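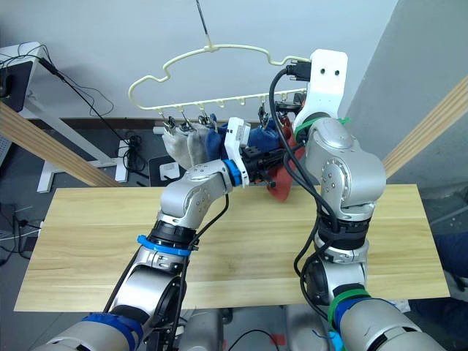
Photo: Rollwood Robot Lab / Sudell Kids Science

How does a robot learn to hang up socks?

17 October 2026

Socks. You have a drawer full of them. You can clip one to a hanger while thinking about lunch. A robot can't, not at first. It has to be taught, and the teaching takes ages.

At the Rollwood lab the project is called Rainer. Two arms, one table, a hanger with clips and some socks. The job sounds tiny. Get each sock up on the hanger and clip it there.

Why not just tell it?

Good question. Lots of robots do get told. Move up this much, turn this much, close. Works great for car doors, because every car door is the same shape and comes to the same spot. Now drop a sock on the floor. Drop it again. Different shape! Folded, twisted, toe tucked under. You could write rules all year and still miss one.

So the robot gets examples insted. A whole pile of them.

What's an example?

One example is one try at the job, start to finish, with everything saved. A person steers the arms and the computer keeps a record of it all:

what the cameras see
how far each joint is bent
how wide open the grippers are

All of that gets saved many times a second, with the times matched up. If the picture and the arm don't match, the example is no good. Imagine a movie where the sound comes late. Like that, but for a robot.

The grippers are the robot's hands, sort of. Two fingers each, no thumb. Try it yourself – use just two fingers on each hand and clip up a sock. Hard, right? One arm often has to steady the hanger while the other does the fiddly bit.

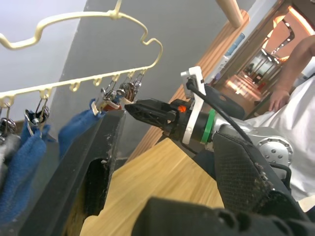 Cameras matter a lot too. One camera up high sees the whole table but an arm can get in its way. So there are small cameras down by the grippers as well, and those see the clips close up. The learning program gets all the views together and works out which bits are useful.

How many examples?

For the first part of Rainer the team saved 231. Each one lasted up to 90 seconds. After 6 tries the person steering takes a break, because tired hands make sloppy examples and the robot would copy the sloppy parts. It copies everything. It doesn't know what you meant to do.

Mistakes, though, can be OK. Say a sock slips and the person picks it up again. Keep that one! Now the robot has seen how to fix a slip. But if the person gives up halfway, that try gets thrown out.

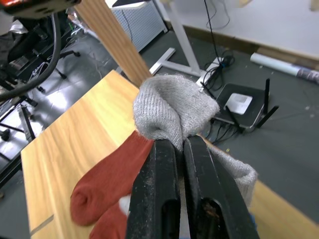
Things also get mixed up on purpose. Different color socks. Sock on the left, sock on the right, sock flat, sock in a lump. If every example had a gray sock in the same spot, the robot might only learn gray sock, that spot. Then you hand it a red one and it's stuck.

Then what?

Then the computer practices. It looks at a saved moment, guesses how the arms should move next, and checks what the person really did. Wrong guess, small change inside the program. Guess again. Over and over, for hours, and the arms don't have to move at all while this goes on.

After that comes the test. No person steering. The robot looks, guesses its own next move and does it. If it keeps getting stuck in the same place, like at the clip, the team goes back and records more examples of just that part.

Try it at home

You need 2 people, a sock, a clothespin and a hanger. One person is the robot, eyes closed. The other one gives directions, words only. Then swap, and this time the robot gets to watch first, eyes open, before having a go. Which way was quicker? Write it down.

Words to know

Gripper – the part of a robot that grabs
Joint – a place where the arm bends or turns
Data – saved information, such as pictures and numbers

Next time: the Brarnwood robot and its very long list of spoons.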